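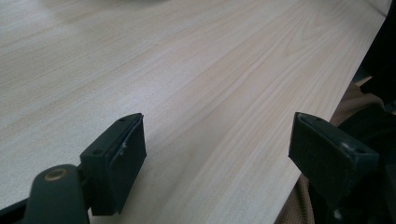
Dialogue Quality Reviewer (part-time, fixed term)

Urau is recruiting reviewers for its customer messaging assistant, Cetness. The post sits in the language operations team and reports to the operations lead. The contract runs for 14 months.

Background

Cetness handles written enquiries for housing associations and small utilities: meter readings, repair bookings, changes of tenancy. Where its confidence score falls below 70, a conversation is passed to a human agent. Reviewers read a sample of both kinds, those passed on and those kept, and record where the routing decision was wrong.

Duties

Read and label transcripts against the review guide. The expected rate is 60 transcripts per shift.
Mark the turn at which a conversation first went off course, and assign a fault code. There are 17 codes in current use.
Propose new training phrases for intents that are often confused with each other.
Attend the weekly calibration call, at which two reviewers' labels for the same batch are compared and differences settled.
Record personal data found in transcripts and report it the same day.

Requirements

Accurate written English and the ability to apply a long written standard consistently.
Experience in a contact centre, in subtitling, in library cataloguing or in similar work – paid or unpaid.
Confidence with spreadsheets, including filters and lookups.

Programming is not required. Some knowledge of regular expressions would be useful. A second language is welcome but will not be used in this post.

Hours and place

Three shifts a week of five hours each, worked between 07.00 and 19.00. The work may be done from home or at the Olatunji building, where desks are booked in advance. The first two weeks are training and must be attended in person. Training is paid at the full rate.

Selection

Shortlisted applicants complete a paid labelling exercise in the Ukska review tool, followed by an interview by video call. The exercise uses made-up transcripts and takes one hour. Scores are sent to all who complete it.

How to apply

Send a CV and a covering note of one page through the Urau vacancies page, quoting "Dialogue Quality Reviewer". State any adjustments needed for the exercise or interview. Applications close on 11 May 2021 at noon – late applications will not be read.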